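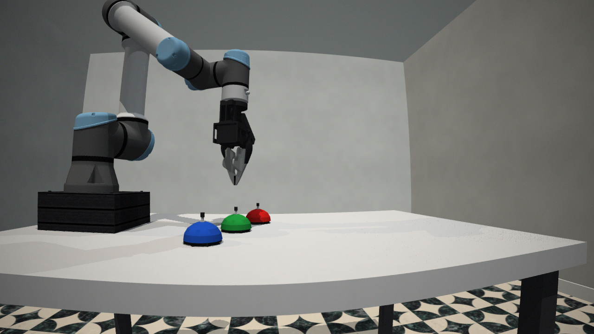 1 min read

PRATBRIDGE, 2025-03-04 – Students in the Kováčik robotics class will compete in the simulation round of the Prorkitis school contest, the class announced.

Each team programs a simulated robot arm to press one of three desk bells – blue, green or red – when its color is called. A run lasts 30 seconds, and touching the wrong bell ends it.

The class has four teams. They began work in February and have logged 299 practice runs.

"Lining up over the plunger takes the most work," said teacher Miloslav Štefanec. "The bells stand close together, so a small error in the wrist matters."

Student Kadir Kaplan wrote the code his team uses to bring the gripper down. The final will be held in Candholm. Entry is open to other schools until the end of the month.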